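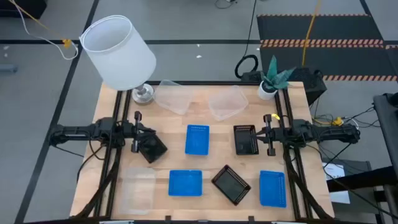
Soil testing labs should report compost maturity as a separate line, and farms should refuse to pay for results that leave it out. The Gunawan index, in use since 2002, folds maturity into total nitrogen. A grower reading that number cannot tell whether the nitrogen is available this season or tied up in half-rotted straw.

Drilen charges 200 dollars for a six-sample panel and prints one combined score. Gonura runs the respiration test anyway and leaves the figure off the report. Adding it would take a line of text.

The usual objection is that growers want one number. On a field taking 4000 pounds of compost per acre, one number is a poor basis for deciding when to plant.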